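Todside Motor News: Before the Heat Arrives, a Word About Your Cooling System

Well, hello again from all of us at the workshop in Todside, and thank you to everyone who stopped in for a cuppa over the winter. It's been a busy few months, what with the new hoist going in and half of Tesorville seeming to want their cars back on the same Monday, and I've been meaning to sit down and write this one for ages. The mornings are still cool enough for a jumper as I type, but we all know how quickly that changes out here, and when it does the phone starts ringing with the same story. The needle was creeping up, the caravan was on the back, and there was steam by the time they reached the top of the Usuga range.

So I'd like to talk about coolant. I know it's hardly the most glamorous part of a car (try getting anyone to admire your radiator cap at a barbecue), but it does a tremendous amount of work for something most of us never look at, and a bit of attention in August will spare you a tow truck in January.

What the stuff is for

Your engine makes a great deal more heat than it can use, and the coolant's job is to carry that heat from the block to the radiator, where the air rushing through can take it away. It also keeps the inside of the system from rusting, looks after the seals in the water pump, and raises the boiling point well past that of plain water. All of those extra jobs are done by additives, and additives wear out. A cooling system can be full right up to the line and still be poorly protected, and that's the part that catches people out. They tell me, quite rightly, that they check the level every month, and I have to be the one to say that the level is only half the story.

Tap water is the other thing I'd gently wag a finger at. Of course if you're stuck on the side of the road with a split hose and a drink bottle, you do what you must to get home. But please come and see us afterwards and have the mixture put right. The water around here is hard, and it leaves scale inside those tiny radiator passages the same way it does in your kettle.

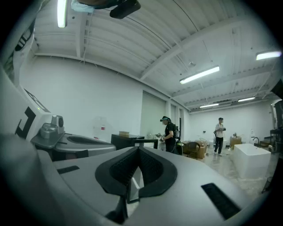

Checking it yourself at home

You don't need any special gear for this, only a cold engine and a few minutes. And I do mean cold. Overnight is best. A hot system is under pressure, and taking the cap off will send scalding coolant straight up at your hands and face. I've seen the result and I don't want to see it again.

Park on the flat, pop the bonnet and find the overflow bottle, which on most cars is a cloudy plastic tank with a low and a full mark on the side. The level should sit between the two. Have a good look at the colour while you're there. Green, red, pink, blue and orange are all perfectly normal depending on the make, so don't be alarmed if yours isn't the same as your neighbour's. Brown or rusty is a different matter, and so is anything milky or oily on top. If you see either of those, leave the car where it is and give us a ring.

Next, once you're certain everything's cold, give the top radiator hose a squeeze. It should feel firm with a bit of spring in it. If it's gone soft and spongy, or hard enough that it crackles, it's on its way out. Look at the ends too, where the clamps are, for any crusty white or coloured build-up. Coolant leaks often dry before they drip, so you might never find a puddle on the garage floor at all.

While you're leaning in there, peer through the grille at the front of the radiator. If you've been driving on the Brustis road at dusk you'll have a fair collection of grasshoppers packed into the fins, and they block the air something shocking. A gentle rinse with the garden hose from the engine side will move most of them. Please don't use the pressure washer! The fins bend over like wet cardboard, and then you're worse off than you were with the grasshoppers.

About those colours

I get asked about this more than anything else, so I'll give it a paragraph of its own. The colour of a coolant is just dye. It used to tell you something about what was in the bottle, but the makers have all gone their own way over the years and you can no longer count on it. Two coolants of the same green can have completely different chemistry, and some of them really don't get along. Mixed together they can turn to a sort of sludge that settles in the heater core, and a heater core is a miserable thing to replace (on some models the whole dash has to come out, and I wouldn't wish that bill on anyone). Go by the specification in your owner's handbook, and if the handbook has wandered off, as they do, bring in your rego details and we'll look it up for you at no charge.

How often should it be changed?

It depends on the car and what you do with it. Plenty of older vehicles want fresh coolant every 2 years, while a lot of newer ones are happy for 5 or longer. If you tow, or you spend a good part of the day idling around a paddock, I'd lean towards the shorter end of whatever your handbook says. When we do the job here we flush the old coolant out, pressure test the system, check the cap and the thermostat, and bleed the air out properly at the end. That last step takes a while on some engines, so do leave the car with us for the morning and don't plan on waiting in the front office, lovely as your company is.

The cap deserves a mention, poor thing. It's a cheap little part with a spring and a rubber seal, and when the seal gets tired the system can't hold its pressure, and the coolant boils sooner than it ought to. I'd guess that roughly 3 in every ten overheating cars we saw last summer needed nothing more than a new cap and a top-up. I was pleased to send those folks home with a small bill.

If it does get hot

Should the gauge start climbing on a hill, turn off the air con, wind down the windows and put the heater on full. I know, I know, it's the last thing you want in forty-degree heat, but the heater is really a second small radiator and it can buy you enough time to find a safe place to stop. If a warning light comes on or you see steam, don't push on to the next town. Pull over, switch off, get everyone well away from the traffic and into some shade, and leave the bonnet alone until things have properly settled. A warped cylinder head will cost you a great deal more than an hour's wait under a gum tree.

I mentioned on our last customer evening that I'd be writing about all this, and a few of you were kind enough to send through your own experiences.

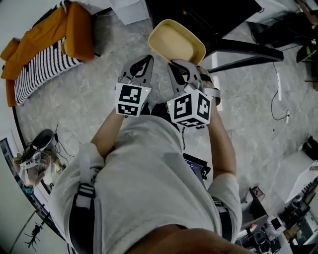 Muthu Poojary wrote that the heater trick got the family wagon over the range last Christmas with the boat on behind, everyone dripping and the dog most unimpressed, and that the culprit was a split in the bottom hose you could only see with a torch and a mirror. Muthu now carries a spare hose, two clamps and a big container of premixed coolant in the back, and asked whether premix keeps. It does, for a good long while, so long as the lid's on tight and it's out of the sun. Do keep it well away from kids and pets, too. It tastes sweet and it's very poisonous, so mop up any spills straight away and bring your old coolant to us for disposal. It mustn't go down the stormwater drain.

Pre-summer cooling checks are open for booking now. We'll look over the hoses, cap, belts, fan and coolant strength, and you'll get a written note of anything we find, with no pressure to have it done on the spot. If you've got a big trip planned, a caravan to tow or a car that's been using a little more coolant than it used to, try to get in early. Ring the workshop or drop by the front counter, and if we're all under a bonnet when you arrive, give the bell a good hard whack, as it's a bit quiet and the compressor isn't.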